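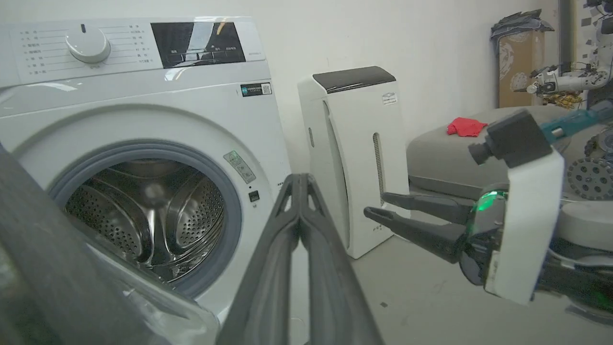

Trying grippers on the laundry: tips from my workshop corner

I've been comparing grippers on and off since January, and the washing machine has become my favourite test bench. It's got a round hole to reach into, a door that swings, a dial, little buttons and plenty of shiny metal to upset a camera. If you're setting up something similar at home or in a shared workshop, these are the notes I wish I'd had pinned to the wall.

Start with the fingers, leave the arm alone

It's very tempting to fiddle with arm speeds on the first evening. Don't! Pick one arm, one controller and one slow speed, and swap only the fingers for a while. I ran the Bedska long fingers against a set of short Dollitz ones this way and learnt more in a weekend than I had in the month before, when I was changing three things at once and blaming whichever I liked least.

Long fingers are lovely for a drum. You can keep the wrist well outside the door rim and still get to the back. The price you pay is flex. With my long pair I lose a bit of grip at the tips, so I pinch a good handful of cloth and never just the hem. Short fingers hold harder, but then the wrist has to go in too, and that's when you start hearing knocks.

Cloths to practise with

- Small, crumpled and brightly coloured to begin with. Red is good against steel or a grey base.
- Then a tea towel, folded once.
- Then something with a bit of body, like a soft toy or a padded cover. These spring back when you let go a little, and you'll soon see if your grip force is silly.
- Leave socks till last. I still hate socks.

Camera tips

Mount the wrist camera so you can see both fingertips and a decent bit of what's past them. If the tips fill the view you'll be guessing at the distance. Mine sits on a bracket above the gripper and I've moved it up twice, and each time things got easier.

Curved door glass and a glossy display will both throw reflections. I turn off the ceiling light nearest the machine and leave the far one on. A sheet of baking paper over a desk lamp does a nice job as well. Lock the exposure if your camera lets you, or the picture goes dark every time the drum catches the light.

And wipe the lens. Lint gets everywhere – I keep a glasses cloth in my pocket now.

Opening and closing the door

Do your first runs with the door already open and get good at the drum before you touch the latch. When you do start on the door, push it shut with closed fingers, low force, well away from the hinge side. I set the Weidemann controller to stop at a fairly gentle push and put it up a notch at a time until the latch clicked.

Check the swing of the door against every part of the arm, and I mean the elbow as well as the gripper. I had a lovely clean path for the fingers once and a forearm that went straight for the glass.
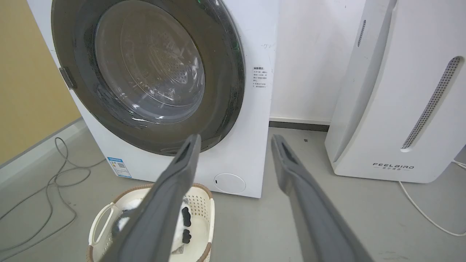

The basket wants more thought than you'd expect, too. Put it in front of the machine and mark its corners with masking tape, so it goes back to the same spot after each go. A light plastic one will skate off if a finger catches the rim, so I drop a bag of rice in the bottom. Open the fingers wide over it and wait a second before pulling away, as thin cloth likes to cling to rubbery tips.

Cables are the other thing. Tape them to the floor or clip them along the wall before you power up, and leave enough slack at the wrist for a full turn. I snapped a connector in my second week by skipping this, and the spare took ages to come.

Keeping score

A paper notebook is fine. I write down the fingers, the cloth, the speed and whether it landed in the basket, and I do 150 goes with each set before I let myself have an opinion. My total stands at 1,614, which sounds mad until you know that plenty of those were the same tea towel. On the last round the long Bedska pair got 76 per cent and the Dollitz did a touch worse, mostly through bumping the rim.

I've also got a set of soft Coma tips waiting in a drawer. They're thicker, so I'll have to move the camera again before they go on, and I want to wash the practice cloths first.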